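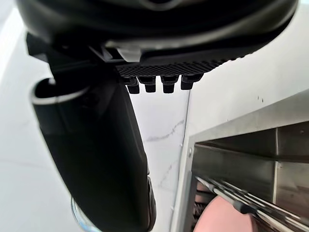
Four ways to cross a street, and the woman who timed them all

Oda Sjögren does not drive. She tells you this early, in the tone other people use for a food allergy, and then spends most of an hour explaining what is wrong with the way everyone else does it.

Sjögren is the parking and curb planner for the city of Kitham, a job she took after eleven years designing bus timetables. Her subject at the moment is the pedestrian signal, and in particular the push button, an object she regards with a mixture of pity and suspicion.

"People think the button is either magic or fake," she says. "They press it once, politely, and then 17 more times like they're playing the drums. On some corners it does exactly what it says. On others it does nothing between seven in the morning and seven at night, and we never put up a sign to tell them so."

She means this literally. During the day, most downtown signals in Kitham run on a fixed cycle and give walkers their turn whether or not a finger has been involved. After hours, the same corners wait for the button. Stand there at ten at night without pressing and you may stand there for a good long while, watching an empty road be offered to nobody in particular.

Her proposal, which goes before the city council in June, is to make the walk signal automatic at all hours on the Farnero Avenue corridor and to give walkers a head start of 3 seconds before the cars get their green.

"Three seconds is nothing," she says. "It's a sneeze. But you're already in the crosswalk when the driver looks up, and a driver turning right has to notice you as a person with a coat on."

Has there been any opposition?

"Oh, there's been mail."

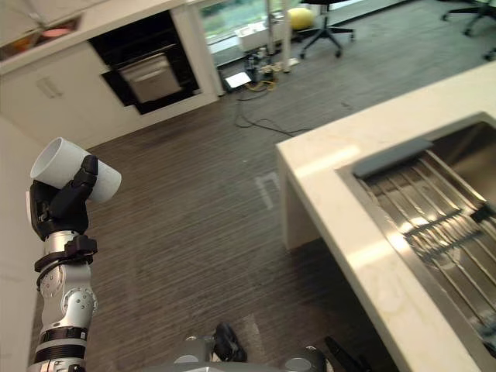
The case for the cars

Some of the mail came from Manon Fortin, who runs a delivery business out of the Bergeron district and sends a fleet of vans down Farnero Avenue every morning. She is not, she would like it known, against pedestrians.

"I am one, from the parking lot to my desk," Fortin says.

Her objection is arithmetic. Each van passes a long string of signals on the way to the river and again on the way back, and a few seconds at every one of them, she says, adds up to a driver who misses the loading window at the hospital. "Then he circles. So now you have a van going around the block, making right turns, past all these people you wanted to protect. I said this at the open house and they wrote it on a sticky note."

Sjögren remembers the sticky note. She says it was a fair point and that it is the reason the plan now includes two new loading zones, each 50 feet long, near the hospital entrance. Fortin says the loading zones are fine and that she would have preferred them without the rest of it.

The two women have met four times and seem to enjoy it more than either will admit. At the last meeting, Fortin brought a stopwatch. Sjögren had brought one too.

They disagreed about the results.

What a pilot will cost, and who gets to complain

The trial would cover the busiest stretch of the avenue and use the controllers already sitting in the cabinets there, a system called Nirosora that the city bought several years ago and has been using, in Sjögren's words, "as a very expensive egg timer." Most of the work is reprogramming. The rest is paint, and a mailing to the 400 households closest to the corridor. 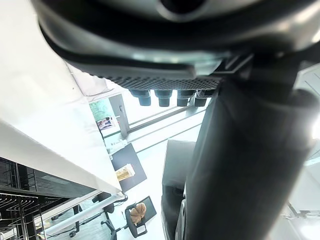 The mailing worries her more than the paint. The last one, on street sweeping, used the word "multimodal" in its first sentence and brought in a single reply, from a man who wanted to know if his hedge was affected.

"This time I wrote it myself," she says. "It says you don't have to push the button anymore. It says you can if you like."

The buttons will stay where they are, partly for the audible signals that blind and low-vision residents rely on, and partly because removing them would cost money. Sjögren expects them to get plenty of use. She has watched people press a button while the walk signal was already lit, then look pleased with how quickly it worked.

Fortin plans to speak at the council hearing, and she has asked for ten minutes. Speakers get two. She calls this a signal timing problem and says she'll be taking it up with Sjögren directly.

As for Sjögren, she'll walk to the hearing from her office. The route includes the corner of Farnero and Mill, where the wait at that time of evening is the longest on the avenue, and she intends to leave early.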